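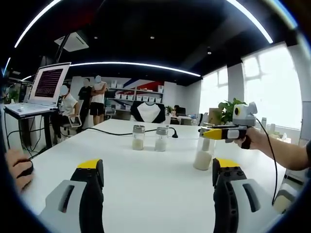

Section 4. Recording your first set of demonstrations

By now you should have the Fita hand-held grippers charged, paired and sitting comfortably in your hands, and we can move on to the part most people have been looking forward to - showing the robot what you would like it to do. A demonstration is simply you doing the job yourself, through the gripper fingers, while the gripper's camera records what it sees. We suggest you begin with jars, as they are easy to come by and teach good habits early. Three clear glass ones on a white table are plenty, two with their lids on and a taller one left open, and it is the open one you bring the yellow fingertips towards. Keep the fingers well apart until you mean to close them.

Before you start

Clear enough room for both elbows. Open a new session in Idalano on your laptop, give it a name you will still understand next month, and check that both grippers are listed as ready.

Steps

1. Hold both grippers still above the table, fingers fully open, and wait for the two short beeps.

2. Press Record. Take a breath, there is no hurry at all.

3. Move one gripper towards the open jar at the pace you would use to pour a cup of tea for a guest.

4. Close the fingers gently on the rim, lift the jar a hand's width, and set it down again a little to one side.

5. Open the fingers completely before you draw back. Half-open fingers are the commonest fault in the recordings people send us.

6. Return to where you began, hold still, and press Stop.

7. Move the jars about a little and do it all again. You will want 41 good recordings before you send anything off for training.

Note: If you fumble, please don't stop halfway. Finish the movement, then mark the recording as Spoiled in the list. Bushra Orakzai, who looks after our training sessions, spoiled 31 of hers in the first week and is now the steadiest hand we have.

Note: Each gripper's cable should hang freely beside your arm. A cable pulled tight will tug at your wrist, and the robot will faithfully learn the tug.

Caution: Do not squeeze hard on glass. The pads grip well with very little pressure.

Caution: Keep loose grains away from the finger slots. If any get in, switch the gripper off and tip it gently until they fall out.

When you are happy with your recordings, carry on to Section 5, where we look through them together and trim the ends.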